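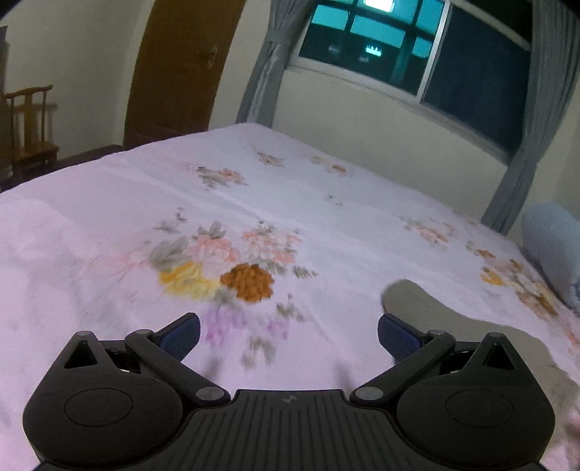

Gorazd Stojanović wrote to me after the last post to say that I was wrong about linen curtains, that they do not need lining, and that anyone who lines them should have bought cotton in the first place. He went on for a while! He also said that the whole point of linen is what the light does when it comes through, and that I had spent good money to turn mine into a wall.

Gorazd, I read it twice and then I went and stood in front of the bedroom window for far too long with a cup of coffee. And you know what, I think you're half right, so this post is for you.

Some background for anybody who skipped last time. The bedroom faces east and gets the sun full blast from very early. I lined those curtains with a heavy cream sateen and I'm keeping them that way, because I like to sleep. But I still had the living room to do, and the living room has two tall windows on the north side where the light is soft all day and never bothers anyone. I was planning to line those too, mostly out of habit. I had the lining fabric in my cart and everything.

So I took it out of the cart and went all in on unlined, and I am so happy with it I can hardly stand it.

The fabric is called Rennie. It's a mid-weight linen with a slubby weave, and the color is somewhere between oatmeal and a very washed-out olive, depending on the time of day. I ordered it from a small mill shop called Prornosa that sells mostly end-of-run bolts, so there's no guarantee you'll find the same thing twice, and I kind of love that. Their swatches come stapled to a piece of brown card with the name written on it in pencil. I had six of them taped to the wall for weeks. My favorite at the start was a rusty pink called Ridton, and I was so sure about it that I'd already picked out a lampshade to match. Then I held it up at four in the afternoon and it looked like a Band-Aid. Tape your swatches up, people, and leave them there, and look at them when you're tired and grumpy as well as when you're excited.

Rennie never had a bad hour. In the morning it goes almost silvery, and in the evening with the lamps on it turns warm and a bit golden. Lined, I'd have lost most of that.

Now for the making part, since I know a few of you are here for it.

I bought 10 yards, which gave me four panels with a generous hem and enough left over for a couple of pillow covers (more on those later). I washed the whole lot before cutting, on warm, in two loads. Linen shrinks and I would much rather it did its shrinking before I measured anything. It came out looking like a crumpled paper bag and I had a small panic, but a hot iron while it was still damp brought it right back.

With unlined curtains you see the back of everything, so the hems have to be nice. I did double-turned side hems, an inch and a half each, and a deep bottom hem of five inches so there's some weight down there. I mitered the corners. I hadn't mitered a corner since a high school apron and the first one was awful — I unpicked it twice — but by the fourth panel I was flying. I stitched the sides by machine and did the bottom hems by hand in front of the TV. It takes forever and I enjoyed every minute of it.

For the heading I skipped tape altogether and used the Fasten clip rings in the dull brass finish. They have a little toothless jaw, so they don't chew the linen, and you can shift them along until the folds fall the way you want. I was going to sew proper pinch pleats and I might still do it one day. But the clips give this loose, relaxed wave across the top that suits the fabric so well, and when I want to wash a panel I just pinch, pinch, pinch and it's down.

One mistake to confess. I measured the drop from the rod when I should have measured from the bottom of the ring, so the panels came out a bit longer than planned and they break on the floor by a good inch. I was going to re-hem them. Then I lived with it for a weekend and now I wouldn't change it for anything. If you have a dog that sheds, though, measure from the ring.

About the pillow covers. I had enough Rennie left for two, with envelope backs and no zippers. I put a narrow flange around the edge of one and left the other plain, and I like the plain one better, which annoys me a little since the flange was three times the work. They're on the green chair at the moment. I want to try block printing on the next pair, something small and scattered in dark blue, and if any of you have printed on slubby linen please tell me how you got the paint to sit evenly. My test scrap looks like it has a rash.

So, Gorazd: unlined in the living room, lined in the bedroom, and I'm not budging on the bedroom. Come and sleep in it in February if you want, and then in June, and we'll talk — you do have a point about cotton, though, and I've got my eye on a heavy striped one for the kitchen door.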